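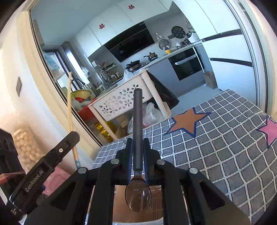
On the pads, Hidayah Liew wrote:

> We changed the finger pads on ours in March and the jaws now close
> slightly to one side. With a thin handle between them the left pad
> touches first. Is it the glue, or have we put the linkage back wrong?
> The opening also reads 3 mm when the jaws are shut.

Check the linkage before you touch the glue. Take the pads off again, close the bare fingers on a strip of paper and pull. If the paper slides out from one end only, the fingers are not parallel and new pads won't cure it.

On our hand-held unit at Surnimo it was a pivot screw. One had been done up harder than the rest and that side dragged. Back them all off, work the jaws open and shut a few times, then tighten a little at a time, going from side to side. The plates should still swing freely at the end.

For the pads, clean off the old glue completely — we use alcohol and a plastic scraper — and clamp the new ones overnight against a flat bar. Ours lasted 182 hours of use last time. I log the hours on a card in the tool box.

Set the zero last, with pads on and nothing between them. If you set it on bare fingers it will be out by the thickness of both pads. Then try it on a spoon handle, held upright, and see whether it turns when you lift. We do 52 lifts and write down the slips.

Uthai Sriwong has the torque figures for the pivots. I don't have them here and would not trust my memory.

Els Groen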